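2022年3月8日 工作记录

接着昨天那摊事。Ajith 在周会上又说 Oveo 这套东西“离进车间只差一步”，我说我不信，他让我自己排任务自己看。那就排。

先说任务怎么定的。Consolacion 从车间抄了一份杂活单子，都是下班前大家最不爱干的：收料、擦台面、归工具、把软的硬的边角料分开堆。我划掉了一半，只留跟透明件和薄片有关的。理由很简单，硬纸盒、木块、扳手这些东西两年前就能抓了，演示视频里全是这个，再抓一百遍也说明不了什么。谁家收拾屋子、谁家清工位只碰方块？

透明薄片难在几处，先记着：

- 深度不可信。点云里不是缺一大块，就是把后面桌子的深度当成了片材本身。
- 反光会动。手一挪，亮斑跟着跑，跟踪器经常跟着亮斑走。
- 片子会弯。夹住一边，另一边翘起来，模型里存的那个“平板”形状立刻作废。
- 夹紧了留印，夹松了打滑。Loukia 说调力控就行，我问她调到多少，她也没给数。

上午定的判定标准：夹住边缘，抬离桌面，移到右侧料架，放下，不准掉，不准刮花别的件。中途人碰一下就算人做的。这一条 Ajith 有意见，觉得太严。我觉得一点都不严，食堂阿姨收托盘也没人在旁边扶着。

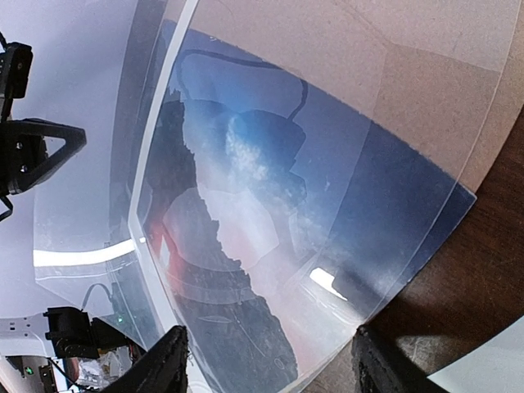

关于“一步之差”的说法，我再写几句，免得下次开会又从头吵。

上一轮试的是 Vurau 的抓取策略，九次里成了两次。两次都是我先把片子的边垫高了，指尖能从下面伸进去。不垫的那几次，指尖在桌面上蹭来蹭去，把片子推着跑。换成人，谁都会用指甲一抠，或者干脆把片子推到桌边，让它悬出来一截再捏。这种小动作没有一个写在任务说明里，三岁小孩自己就会。Sotelo 那边的论文说他们学到了“推到桌沿再抓”，我去翻附录，桌沿位置是事先给定的。

所以我现在的看法：抓得住，和能干这个活，中间隔的东西比抓取本身多得多。要知道边在哪，要知道它会往哪边弯，要知道后面的料架上已经放了什么，放歪了还得肯重来。车间里老师傅叠一摞片子，边叠边跟人聊天，眼睛都不看。

Krishnamoorthy 不同意。他的原话大意是，洗衣机也不会搓领子，大家还不是都用了，机器不用按人的办法做。这话有点道理，我记在这里。可洗衣机是把活改成了适合机器的样子，滚筒一关，衣服跑不掉。我们要是也肯改，比如给片子加硬边框、料架做成插槽，那用一台吸盘机就够了，便宜，也快，犯不着上两指夹爪加一堆学习。Kavitha 听完说那你干脆去买吸盘，我说可以，报价单我都能替她写。

给自己留的几条：

1. 指尖换一种软一点的垫，Rustia 寄来的那包样品还没拆，在二号柜。
2. 腕部视角的反光先别急着用算法去，试一次遮掉顶灯，看差别有多大。要是关灯就好了，那说明问题在感知，不在控制。
3. 记录的时候把“人帮了一下”单列一栏。以前的表里没有这栏，成功率好看得可疑。
4. 每种起始摆法试八次再说话，不要挑着录。
5. 线的走向要重新理一遍，别让它垂到工作区里去。

还有一件，九月份要给楼上做汇报。我的意见是别放加速的视频，原速放，让他们坐着看完一片料从拿起到放下。看完再问他们愿不愿意把晚班的收尾交出去。Loukia 说这样会把经费看没。也许吧。

软垫换好之前先不改夹持力，其余参数照旧。表格模板 Consolacion 在改，改完发群里，旧的那份别再填了。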